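Slide 7 – okay, so this is where I slow down a bit.

Quick recap if people look lost: Canus is our planner, Bravon is the controller underneath it. Canus says where the hands should go, Bravon worries about getting them there. They used to share one big loop and I used to sleep badly!

Mention the rewrite in June. We went from 1027 lines of config to 174, and most of what we deleted was special cases for one arm waiting on the other. (Pause, someone always laughs.)

Then the grasp scoring. We sample 200 candidate grasps per object, throw out anything that hits a tray wall, and rank the rest. Don't get stuck on the math – point them to the handout.

Slide 8, simulator still. Leave it up while I talk.
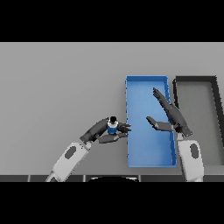 Author: the Canus planning team

Left hand has the little bottle right by the rim of the blue tray, right hand is open over the same tray. Two hands that close together is what the collision checker has to handle, and the walls count too. Ask the room which arm they'd move first.

Planning time is some 66 milliseconds per query. Say that we want it lower, then go to questions.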